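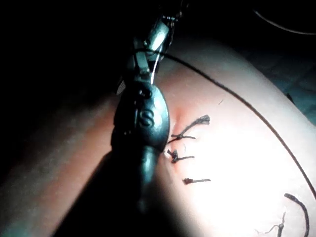
Tarek Abdelaziz wrote:
Has anyone rented at the Goicoechea building in Zererville? The ad says "luxury living steps from everything." I walked it. The nearest grocery store is across a highway.

pamau_renter
I lived there until May. The apartment was fine. The "amenity fee" was $100 a month for a gym with two treadmills, and you can't opt out.

3rdfloorwalkup
Come on, every place charges that now. Mine went up less than the house I rented before. I'd sign there again.

pamau_renter
Did you get your deposit back, though? They kept $300 of mine for "carpet refresh." I had vinyl floors.

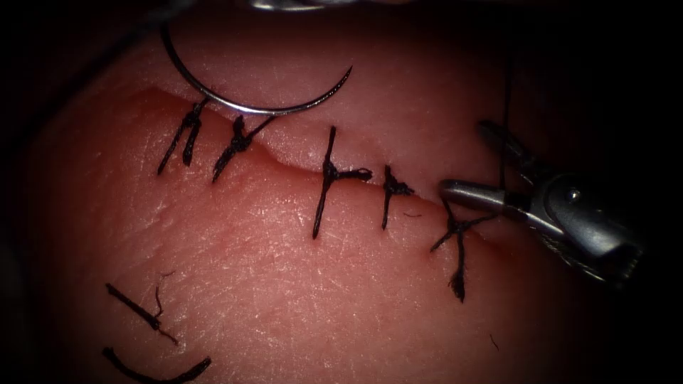 Re: Is the first month really free?

Tarek Abdelaziz wrote:
The leasing office says yes. Then I read the Stellik addendum, and the free month gets billed back if you leave early for any reason. There's also a $500 "administrative" charge that isn't in the ad.

3rdfloorwalkup
That's a normal clause. They want people to stay the year.

Tarek Abdelaziz wrote:
Then put it in the ad. I asked for the full list of fees by email and got a brochure.

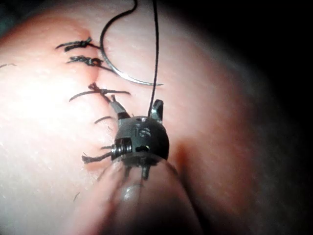 I also asked which unit I'd be getting, and they would only show me the model. I'm not signing for an apartment I haven't stood in.

pamau_renter
Ask for one facing the back. The front ones get the trucks.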